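About Geviris

Hi, we're Geviris! We gather examples for robots that are learning to do everyday chores. We don't write the moves out in code - people do the job by hand with a pair of grippers, and the learning system studies the recordings. We began in October with one kitchen, and now we record in 33 homes and have nearly 805 tasks on the shelf. I still love doing the bedroom ones myself. 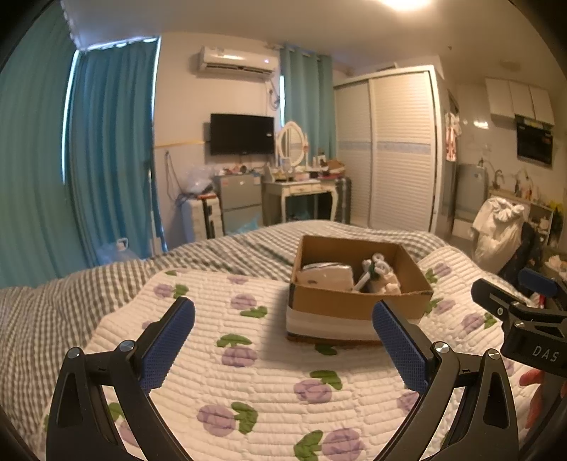

Grippers over an open box on the bed

Got a spare room? Come say hello!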